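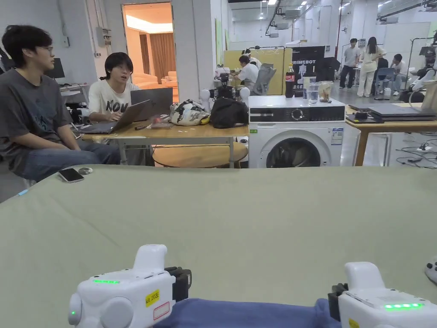

Figure 3. Two persons side by side in a shared work room, with open laptops on a light wooden table.

4.2 Speaking to a neighbor

The observations in the Lambrechts building gave us 1,387 short exchanges between persons who shared a room. We counted as one exchange every spoken contact which started with a first word and finished when both persons had returned to their own work. Exchanges of greeting were coded separately and are treated in Section 5.

Most of the exchanges were between direct neighbors. This agrees with the earlier study of Vermeulen and Baert at the Atside offices, where the distance between two seats predicted the talk better than the membership of the same team. In our material the effect of the team was weaker still. Persons asked the neighbor even when they knew that another colleague had the better answer, and several of them told us this in the interviews without being asked. One respondent explained that to stand up and walk across the room "makes the question bigger than it is."

The length of the exchanges was very uneven. A question on a password or on a meeting room was finished in a few seconds, while a question on a shared text could occupy both persons until lunch. For this reason we report the median and do not report the mean. 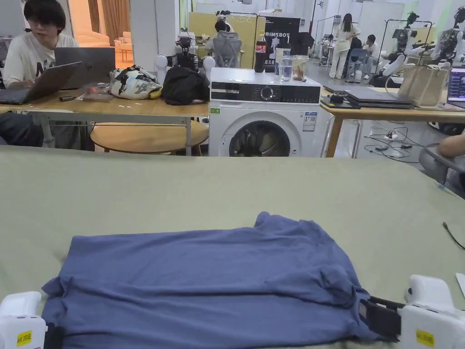 4.3 Objects and the right to a place

The second group of results concerns the large tables without fixed seats. There, 123 users filled in our questionnaire at the end of November. They were asked how they recognize that a place is taken when its user is away. A bag on the chair and a jacket on the chair were named most often. A pen alone was considered too weak, and the same was said of a cup, which could have been forgotten by anybody.

The opinions on paper were divided. For some users a notebook kept the place for the entire morning, for others only for the time of a coffee. Dewulf (in the Prevance report) found a similar division and connected it with age. We could not confirm this, but our group was more homogeneous than hers.
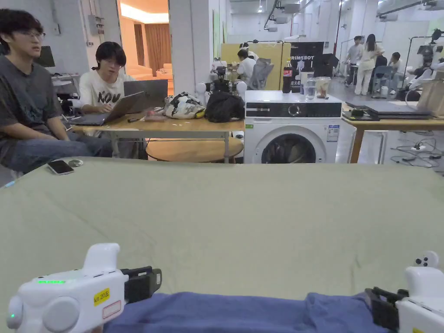
The phone has a special position in these answers. Users who left the room took it with them, so it rarely served to keep a place. As long as the user was present, however, it marked the outer limit of the occupied area, and neighbors seldom put their own things beyond it. Only 19 respondents said that they had ever moved the phone of another person, and 3 of these had apologized afterwards in writing.
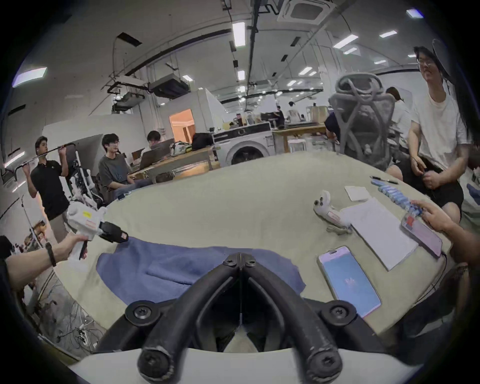

Figure 4. Smartphones and a notepad on a round table with a pale grey-green tablecloth.

The cable of a charger extended the occupied area in a way that was less accepted. It was the most frequent subject of complaint in the open question, before noise and before food. Wouters proposes to treat cables as a separate category, and we follow this proposal in the coding scheme of Appendix B.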